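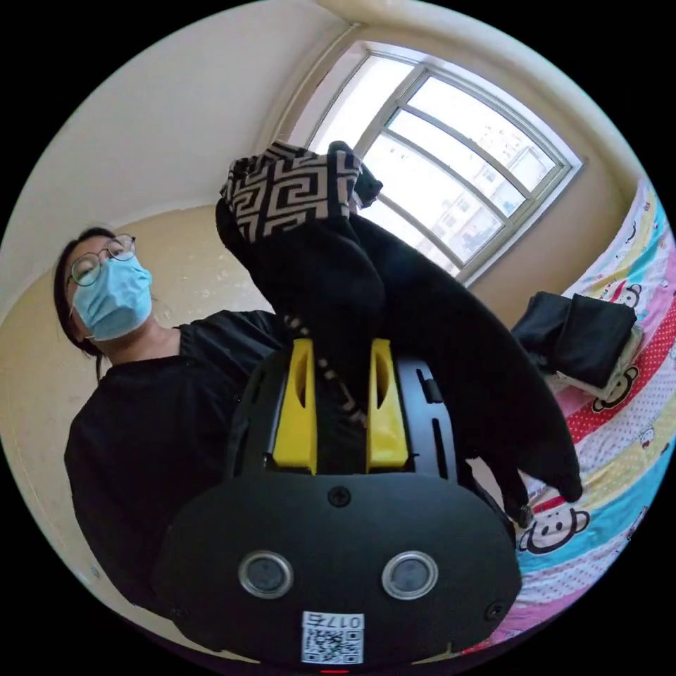
Meriem Gaber wrote in after the March edition to ask whether a bedroom really needs its own smoke alarm if there is already one in the hallway. Yes, please! A closed door muffles a hallway alarm more than you would think, and a closed door is just what we want you to have at night. So the alarm question has moved up to the top of the list.

Ikach House Bedroom Safety Checklist
Fall edition, Saturday, October 19, 2024
Mark each line OK, FIX or N/A. Comments are ours, from walking the rooms with the residents.

SMOKE AND FIRE
1. Smoke alarm inside the room, tested with the button. OK
Comment: Lovely loud one in Room 118. If yours chirps, bring it to the desk and we'll swap the battery while you wait.
2. Heater at least three feet from bedding, curtains and clothes. FIX
Comment: Two rooms had the heater snug against the bed. Both moved on the spot -- thank you for being so nice about it.
3. Heater plugged straight into the wall. OK
4. Door closes and latches on its own. FIX
Comment: The Resar wing doors stick in damp weather. Work order is in.

WINDOWS
5. Opens all the way without tools. OK
Comment: Try it with one hand! Paint had sealed one shut on the second floor, and a putty knife fixed it.
6. Nothing tall or heavy blocking the way out. OK
7. Blind cords up high or on a cleat. FIX
Comment: Free cleats at the desk, we have 50 of them and would love to see every one go.

FLOOR AND FURNITURE
8. Clear path from bed to door in the dark. FIX
Comment: Laundry day is the big one here. Sort and fold up on the bed, put it away before lights out, and the floor stays clear.
9. Dressers strapped to the wall. OK
Comment: The Cordeiro straps are holding up really well. Give yours a tug and see.
10. Rugs flat, with grip pads underneath. OK
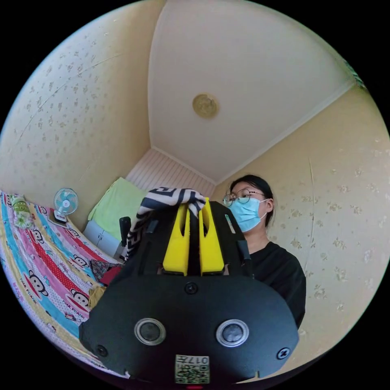
Key-pattern fabric, small wallpapered bedroom.

CORDS AND LAMPS
11. No cords under rugs or mattresses. FIX
Comment: Same three rooms as in March. We have longer power strips now, so come and get one.
12. Bulbs no stronger than the lamp's label says. OK
13. No cloth draped over a lampshade. OK
Comment: Big improvement. It used to be our most common FIX.

FOLLOW-UP
Repairs marked FIX should be done within 20 days. If yours isn't, leave a note in the Elau box by the stairs with your room number and the line number from this list. Blank copies are in the same box.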